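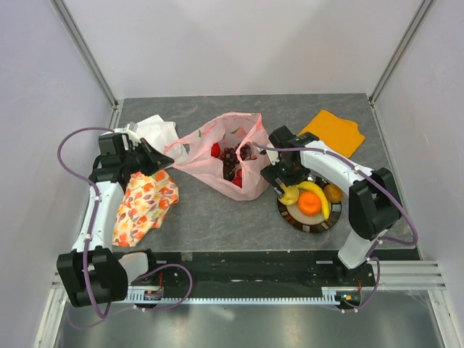 Mirjana Nikolovski

Coldale > Guides > Set-up and daily use > Section 6: Bagging fruit
19 May 2025

6.1 Before you start

Clear the tabletop and wipe it with a damp cloth. Dry it fully. Thin carrier bags cling to a wet surface and will not stand open.

Use a light plastic carrier with two looped handles. A translucent bag, such as the pale pink one with the printed upper panel, lets you check the contents without reopening it. Maximum load for a single bag of this type is 400 g per item and six items in total.

6.2 Opening the bag

1. Place the bag in the middle of the table, fruit plate to the right.
2. Separate the handles and draw one to each side.
3. Press the base down from inside until it sits flat enough to hold the bag upright.
4. Fold back any loose plastic at the opening.

Note: Do not stretch a handle to full length while the bag is empty. The seam below the loop is the weakest point.

6.3 Loading

1. Put firm round fruit in first, against one side.
2. Lower the grapes in beside it as a whole bunch, held by the stem. Do not drop them.
3. Check that no grapes are trapped in the folds of the bag.
4. Add remaining fruit from the plate one piece at a time. Keep heavy pieces off the grapes.
5. Stop loading when the contents are 10 cm below the handles.

CAUTION: Split or leaking fruit must not be bagged. Remove it and wipe the plate before continuing.

6.4 Closing and lifting

Bring both handles together over the centre of the opening. Lift straight up, with one hand under the base if the bag holds grapes. Do not knot the handles; a knotted bag holds moisture and the fruit will spoil sooner.

If the bag leans when set down, open it and move the heaviest piece towards the middle.

6.5 Storage

Bagged grapes go in the Fustex cold drawer, handles uppermost. Other fruit may be kept at room temperature, up to 17 °C. For drawer settings see Section 10.

Related items
Section 5: Washing and drying fruit
Section 7: Vundar shelf inserts, fitting and removal
Section 10: Fustex cold drawer settings
Vasić fruit plates: care and cleaning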